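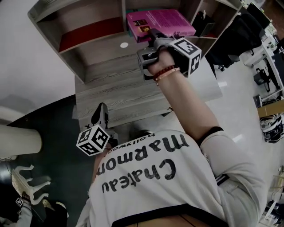

4. Setting up your shelves

Now for the fun part! Once the Arner shelving unit is standing level and fixed to the wall (section 3), you can start turning it into a proper home library.

4.1 Empty one shelf at a time. Stack the books on a clean table, spines facing you, and wipe the bare shelf with a dry cloth.

4.2 Sort as you go. I like big groups first -- novels, cookery, travel -- and authors later. You'll be amazed what turns up (I found two copies of the same Storov atlas).

4.3 Set the shelf heights. Measure your tallest book in each group and leave 2 cm above it, so a finger can get in and tip the book out.

Note: Lay very large or floppy books flat, no more than 6 to a pile, with the heaviest at the bottom.

Caution: Never move a shelf peg while there are books on the shelf. Keep the heaviest groups on the two lowest shelves.

4.4 Fit the label holders. Press each one on to the front edge and hold it while you count to ten. Leave them overnight before you slide the cards in. 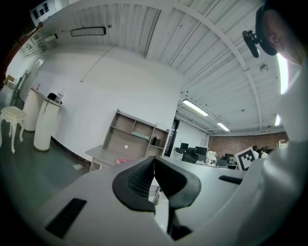 4.5 Number your books. Write the number in soft pencil inside the back cover, then copy it into the Primach catalogue book with the title and the shelf. There's room for 1000 entries, and my own list has just reached 603!

4.6 Put the books back loosely. If you have to tug one out by the top of its spine, the row is too tight, so move a book or two along and slide the bookend up.

Note: Spare pegs and label cards are in the small Holroyd packet. If yours is missing, see section 7 before you order more.

4.7 Check the wall fixings again after a week, when the full weight has settled, and once a year after that. I do mine every January.

Ida Wendt
Revised May 18, 2018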